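Flekell Succession Planner: a review from someone who would like to stop working eventually

Posted 06/10/2021 by Ottavio D'Amico

I have owned a small shop-fitting business for longer than I meant to. My accountant brings up the question of who gets it next every November, usually while I am looking for my coat. Last year I gave in and bought Flekell, a software package that promises to walk an owner through handing over the keys. It costs $277 a year, and there is a free trial of 30 days that I spent trying to remember my password.

Flekell opens with a questionnaire. It wants your revenue, your leases, your debts and the names of everybody who could run the place if you fell down a well. I typed in one name, looked at it for a while, and went to make lunch. The software saved my progress, which I can't say for most things I have abandoned halfway.

Once you get through the questions, it builds a plan in 9 stages. The early ones are the best part. Stage two made me list every supplier agreement that exists only as a handshake, and I had more of those than I would care to admit to a bank. Stage four asks what happens to your customers if you are away for a month. I left that one blank for a week and then wrote "they call my cell."

The valuation section is weaker. It gave me a number so cheerful I printed it out. Then I changed one answer, on how much of the business depends on me personally, and the number dropped like a piano. I suspect the second figure is closer. There is a long help page on how the math works, written by somebody who is paid by the comma.

I also tried Apaza, which is cheaper and mostly a set of spreadsheets with a nicer font. If you already have a lawyer and a buyer, Apaza may be all you need. I have a lawyer. The buyer is still theoretical – my nephew has said "maybe" twice, once with his mouth full. 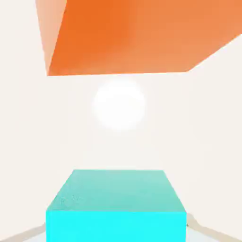

Orange block and glowing white sphere, computer rendering.

Complaints, then. The export to PDF puts the table of contents at the back. Reminders arrive by email at five in the morning, with the subject line "Your future needs attention," and you have to dig through three menus to shut them up. You can share the plan with a family member, but only one, so anybody with two children and a functioning sense of danger will want the bigger plan at extra cost.

Support was decent. I asked how to remove a partner who had left the business, and got a sensible answer the same afternoon. The second time I wrote in, about the PDF, they told me it was on the list.

I finished all the stages in 33 evenings, with a glass of something nearby for the tax ones. My accountant read the result and found two mistakes, both mine. I'll renew for another year, mainly to keep the documents in one place while my nephew chews.

Four stars out of five. Turn off the emails first.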